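Last updated: February 16, 2020

I moved most of my pension out of the Nowicki managed fund last week. It took two phone calls and a form that had to be posted, and the money was out of the market for four working days in between. I had been meaning to do it since April and kept putting it off.

The fund had done nothing terrible. It went up in most years. What bothered me was the charge, which I had never properly looked at until the annual statement came with the new layout. The old statements gave it as a percentage at the back. The new one puts it in pounds on the second page, and mine was £1,176 for the year. I read it twice and then got the older statements out of the drawer to see whether it had always been like that. It had, more or less, going up as the pot went up.

For comparison I looked at a plain tracker on the Basard platform, following a world index. On the same pot the yearly cost would have been £192, with the platform fee included. The managed fund would need to beat the tracker by the difference every year just to leave me level, and over the time I have held it, it has come in slightly behind. 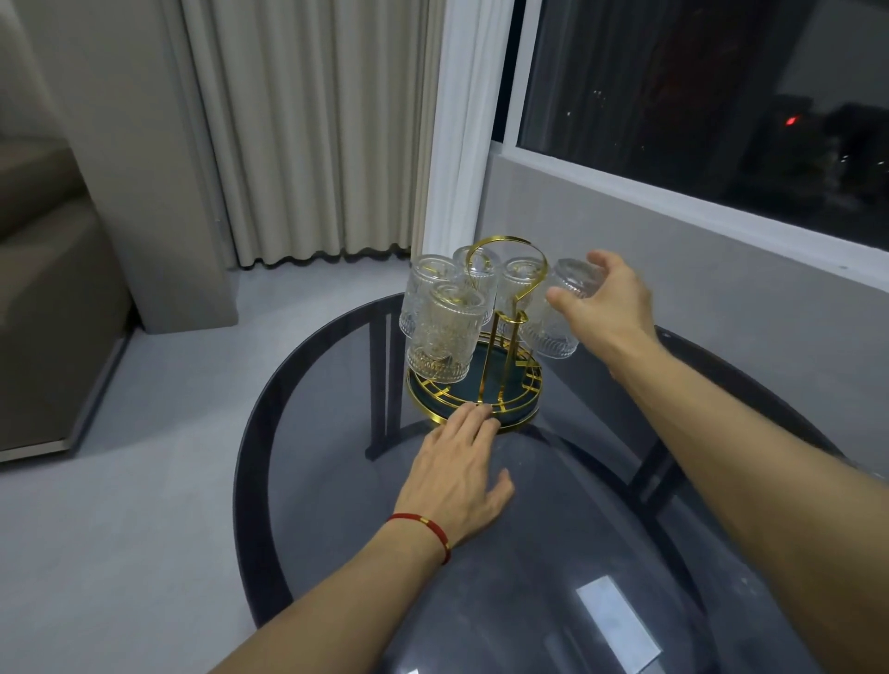 Charges are easy to ignore when they come out of the fund before you see the price. If Nowicki had sent me a bill each year I would have moved long ago. I argue over much smaller sums in shops. I will stand in front of a set of five embossed tumblers on a gold rack and wonder for ten minutes if I can justify it, and I had let the pension fee go through every year without a word. I don't think I am unusual in this. Two people at work have the same fund and neither could tell me what they pay.

I did consider the case for staying. The managed fund keeps part of its money in property and private companies, and the brochure says this should make for a smoother ride. It may do. But the property part is valued by surveyors once a month, so the price is bound to look calm. I am still a long way from retiring and can put up with a bumpier line on the chart.

Not everything has moved. The small pot from my years at Usten stays where it is, as it has a guaranteed annuity rate attached and I would lose that by transferring. I also kept my Nuvitz shares, more than 200 of them, bought through the staff scheme. That is too much in one company and I know it. I plan to sell half after the dividend.

The exit form was the slowest part. It asks for a policy number that isn't the one printed on the statement, so ring first and get the right one. Mine was sent back once for that.

I'll put up the figures again when the next statement comes. None of this is advice, and your own charges will be different from mine.

Contact | Copyright 2020, all rights reserved | Back to top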